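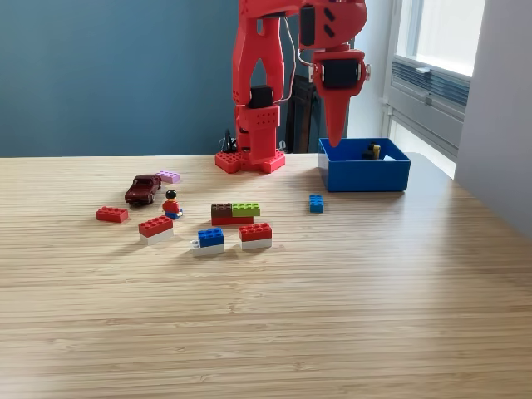
Learning the trade at 46: Siham Tarawneh on leaving payroll for upholstery

Siham Tarawneh did payroll for a trucking company until she was 46. She now runs Plarnatness, a one-person upholstery shop behind a bakery, and has a waiting list that runs to October.

"I didn't hate payroll," she says. "People want me to say I hated it. I was good at it and the hours were fine. I'd been fixing dining chairs at night and I wanted to do that in the daytime."

The chairs started with a set of six from her aunt. The seats had gone flat and a shop quoted more than the chairs had cost. Tarawneh pulled one apart on the kitchen floor to see how it was built, and she kept the old cover as a pattern. The first seat took her a weekend. The sixth took an evening.

After that she signed up for a night course taught by Edgardo Aquino, who had spent most of his working life in a furniture factory. It ran for 26 weeks.

"Edgardo made us strip everything to the frame, even if the padding looked all right," she says. "You'd be there with the tack lifter for two hours and he'd walk past and say, you missed one. I still hear him when I'm tired and thinking of leaving a staple in."

She was not quick. Aquino, reached by phone, remembers her first wing chair well. "The pattern on the left side went up and the pattern on the right side went sideways," he says. "She took it all off again and didn't complain. I thought, okay, she'll be fine."

The money took longer. Tarawneh kept her office job three days a week for the first year and a half. Her first paid piece was an ottoman, and she charged $254 for it, fabric included. She lost money once she added up her time.

"I priced it like a favour," she says. "I do a proper estimate now. Fabric, foam, thread, hours, and pickup if I have to rent the van. If the person wants to think about it, that's fine."

Most of her work is ordinary: kitchen chairs, window seats, the odd recliner. Sofas are what people ask for most, and she turns down more than half of them. A newer sofa with a stapled softwood frame is often not worth the labour, and she says so over the phone before anyone drives across town with it. Older ones with a hardwood frame and proper springs she'll usually take.

The shop is small enough that she works on one large piece at a time. Finished chairs hang from hooks. Fabric offcuts go into bins by colour, and a neighbour, Carla Smadi, comes by every couple of weeks and takes what she can use for quilts.

Asked what she would tell someone thinking of making the same change, Tarawneh takes a while to answer.

"Do the course first, before you buy the machine," she says. "I bought a used industrial one and then found out it needed a different motor. And look after your hands. I wear a brace at night now and I should have started sooner."

She has no plans to hire. She had a student in on Saturdays last winter and liked the company, but spent most of the day answering questions. She may try it again once the current list is down to a few chairs.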